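Fixing Screens, Shelves and Cabinets to Plasterboard Walls

Skatbridge Home Workshop Notes
Last revised May 23, 2021

These notes cover fixings in 10 mm plasterboard over timber or steel studs, as found in most Australian houses built after the fibrous plaster period. Double brick and rendered block are treated separately, under Masonry Anchors.

Finding the studs

Electronic stud finders read density changes and are easily fooled by foil-backed insulation, stud adhesive and thick paint. Calibrate the tool on a section of wall known to be hollow, then approach each stud from both sides and mark where the signal begins. The centre of the stud lies midway between the marks. Confirm with a fine bradawl at a height that will be covered by the bracket or cabinet.

A small rare-earth magnet is slower but more reliable. It will settle on the heads of the plasterboard screws or nails, which run in a vertical line up the stud. Two fasteners on the same line, one well above the other, are sufficient confirmation.

Do not drill directly above or below a power point or light switch. Cables normally run vertically from these fittings, although in older extensions they may run diagonally. Turn off the circuit at the switchboard before drilling within a stud bay that contains a fitting. Any alteration to fixed wiring, including moving a power point behind a screen, is work for a licensed electrician.

Choosing the fixing

Timber studs: coach screws or heavy wood screws, with at least 35 mm of thread in the timber after allowing for the thickness of the board and the bracket. Drill a pilot hole. Pine splits near the edge, and a split stud holds very little.

Steel studs: self-drilling screws will carry light shelves. For screens and wall cabinets, use toggle bolts passed through the face of the stud, or remove a section of board and fit a timber nogging.

Hollow board only: suitable for pictures, hooks and small spice racks. Spring toggles outperform plastic spiral anchors in every test done in this workshop. The Evosach metal toggle is the type used here, chiefly for its captive strap, which allows the bolt to be withdrawn and refitted without losing the toggle inside the wall.

Manufacturers' ratings are generally given for a static load in new board. Allow for a third of the stated figure. An articulated arm multiplies the load on the top fixings when it is extended, and should never be fixed to hollow board.
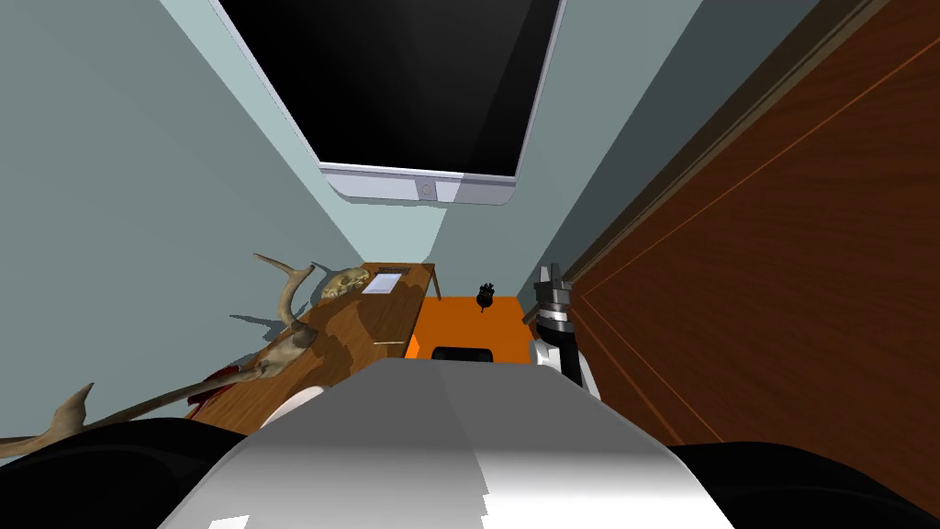
Bracket height is best worked out from the seated position. Sit in the usual chair, measure from the floor to eye level, and set the middle of the screen at that height or slightly above. Next, measure from the bracket holes on the back of the unit to its centreline. The holes are seldom central, and this is the most common cause of a bracket being fitted too high.

Tape a sheet of butcher's paper cut to the size of the unit on the wall and leave it there for a day. Open every nearby door and cupboard fully during that time. Fit a door stop if a handle can reach the unit.

Levelling

Use a spirit level at least 600 mm long. Check it first by placing it on the wall, drawing a line, turning it end for end and drawing again. If the lines diverge, the vial is out and the level should be discarded or adjusted.

Where the ceiling or skirting is visibly out of true, a dead level bracket will look crooked. Split the difference for decorative shelves. Keep kitchen cabinets level regardless, or the doors will swing.

Patching old holes

Holes up to 3 mm: fill with lightweight filler on a fingertip, wipe flush, sand when dry.

Holes up to 10 mm: cut back any raised paper with a sharp blade, dampen the edge, and fill in two passes. The first pass should finish slightly below the surface. A single thick pass shrinks and cracks.

Larger holes: cut the opening square, screw a timber batten behind it, and fix an offcut of board to the batten. Tape the joints with paper tape and apply three coats of jointing compound, each wider than the last. Feather the final coat well past the tape.

Prime all filler before painting. Unprimed filler draws moisture from the topcoat and leaves a dull spot, particularly under low-sheen colours. Nimari sealer undercoat has been satisfactory over both filler and bare paper.

Dust

Fold a sticky note in half and stick it beneath the drilling point to catch the dust. Sand filler with a damp sponge block wherever carpet or soft furnishings cannot be removed.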